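Ulloteck moves plate checks to robots, keeps bench crew on

Posted 2025-04-06

Ulloteck has started using robots for part of the handling and checking work at its Pavlović Street building, a change that affects the jobs of the people on the small parts benches. The company says no positions have been cut. Shifts, pay grades and training have all been reworked.

The robots take over work that bench staff did by hand until this spring: picking parts up, holding them for inspection and setting them down again. Lumturie Stan, who manages the benches, said the old routine meant long stretches of standing and a lot of repeated wrist movement.

"People would come to me in the middle of a shift and ask to swap, and I had no one to swap them with," Stan said. "Now I have some room to move people."

During March the benches handled 3,574 parts, according to figures the company gave to staff. Of those, 1,887 went through the robots. The rest were done by hand, mostly odd sizes and rework.

Work at Ulloteck with a two-armed robot at a yellow table, and a close view of a gripper at a scratched, curved plate.

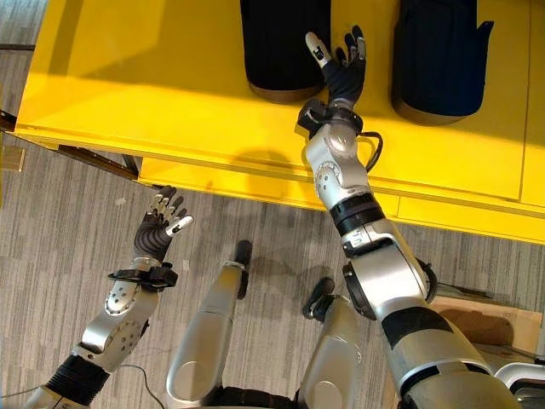
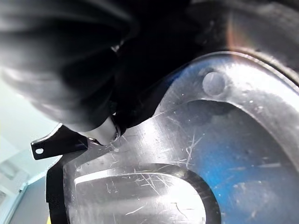
Bench staff now rotate between hand work, robot supervision and final sign-off. A person still decides whether a part passes. Under the agreement reached with employees, nobody can be assigned to supervision for more than 3 hours at a time, a limit the staff side asked for after the first trial weeks.

Jasmina Vlachou has worked at the benches for nine years and was in the first training group. She said the physical side of the job is easier and the concentration is harder.

"With hand work you get into a rhythm and you can talk to the person next to you," she said. "Supervising is quieter. You're watching and waiting, and by the second hour you feel it."

Vlachou said she would like the hand work kept as a regular part of everyone's week so that newer employees learn it properly. Two people hired in February have so far spent most of their time on supervision.

Training was handled by Viker, an outside firm, which logged 752 hours with Ulloteck employees. Damir Popescu, who led the sessions, said most of the time went into stopping and restarting the machines safely and into writing up faults so that the next shift can use the notes.

Supervision is paid one grade above bench work. The higher rate applies only to hours spent in that role, and some employees have asked for it to cover the whole shift. Ermira Halilović, who represents bench staff, said the question is still open and will be raised again when the two sides meet later in April.

Ulloteck plans to leave the night shift on hand work through the summer.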